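Tuesday, late, kitchen table

The dishwasher is humming and I have a cup of tea going cold beside me, so I had better get this down before I lose it. I went over to Clistden today to see Mikkel at the lab, which I have been promising to do ever since he took the job with the Gronora people, and I came home with a head so full that I drove straight past our exit and had to come back through Urkevthorpe behind a hay truck.

I should say first that I went in with my mind made up. Thirty-odd years of running a stockroom will do that to you. At Aerts we had salesmen in every spring with a brochure and a nice tie, telling us that the small-parts bench would be running itself by Christmas, and every Christmas there we were, the same bunch of us, sorting fittings into trays by hand with the radio on. So when Mikkel wrote that his two arms were "learning to tidy," I laughed out loud and read it to the dog.

He met me at the door with his hair standing up on one side, exactly as he looked at nine years old when he used to come and take my alarm clocks apart. He has not changed one bit! We had coffee first (bad coffee, from a machine, so there is one chore I can report on) and he introduced me to Ingvar Blöndal, a big gentle man in a gray cardigan who shares the bench with him and who shook my hand for a very long time. Then they took me through to the back.

I don't know what I was expecting. Something taller, I suppose. The arms live in a white box of a place, and they are rather handsome, all white curves with black joints and purple cables looping along them. I had pictured a great clanking thing from a car plant and these put me more in mind of a pair of herons. The job is a humble one. There's a little tray with compartments, there are small bits and pieces, and the bits and pieces are supposed to end up in the tray. I could have hugged it. It was my old bench, shrunk down to the size of a doll's tea table.

Mikkel sent me a picture this evening, and I have printed it to stick in on this page.

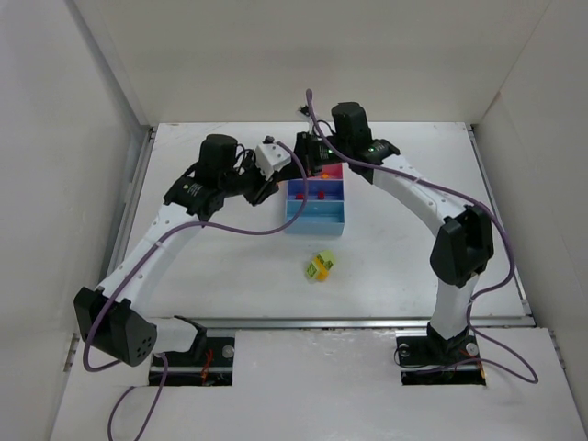
Both arms at the tray. Two red pegs in the blue part, and the yellow-green block still out on the table.

I pulled up a stool and stayed most of the afternoon. Ingvar keeps the tally in a school notebook, in pencil, which warmed my heart, and he let me sit with it on my knee and make the marks. We did 19 tries before the break. I gave 17 of them a tick for at least one piece put away, and then Ingvar explained, very kindly, that a tick is only for the whole job done from start to finish, and we went back over it together and rubbed most of mine out. By his rules it was 3. I argued for a fourth and was overruled.

What struck me was where the time went. Carrying a thing from one spot to another gave them no bother at all. It was the taking hold. One of them would come down toward a peg, stop a hair short, think about it, shift over, stop again, and I found I was leaning with my whole body like you do when somebody else is parking the car. I must have said "left a bit" out loud because Mikkel laughed at me. And then when it did get hold, and went up and over and let go, I clapped. I'm not ashamed of it.

I tried to tell them about Dad and the button tin, and how he could put his hand in and come out with the right size without looking, talking all the while about something else. Ingvar wrote that down too. He said the hand knows a great deal that they haven't worked out how to ask it. I have been chewing on that since supper. When I was teaching the new kids on the bench I could never explain the thing about turning a fitting with your ring finger so it goes in the right way up. I just made them stand next to me until they had it, and that was a week for some and a month for others, and one boy never got it and went into sales.

So I asked Mikkel straight out, could it do my kitchen? He said no, Auntie, and he said it fast. Not the kitchen, not the laundry, not the drawer by the phone. He said if I brought the tray home and put it on my own table under my own lamp he wouldn't like to bet on it managing even that. Then I asked about the bench at Aerts, and he was slower there. One part, one tray, same spot every time, somebody nearby to set things straight when they go wrong – maybe. He thought it might keep going for up to an hour before wanting help. I told him I'd had summer hires who couldn't claim as much.

I did feel a bit of a pang, all the same. I liked that bench. I complained about it every day of my working life and I liked it, the talk mostly, and I don't know who would stand around talking next to a pair of herons. Although I did, didn't I, for three and a half hours, so perhaps I should take that back.

They gave me a turn at straightening up between goes, putting the pieces back out on the white so the arms could start over. I set them down too neatly at first and Ingvar said to be messier. I have never in my life been told that at work.

Mikkel wants me back in May when they start on something with lids. I said I'd come if I can bring the coffee. Must look out the big thermos, I think it is in the garage behind the paint. Dishwasher has stopped, and the cups will have to be put away by me. I'll do it in the morning.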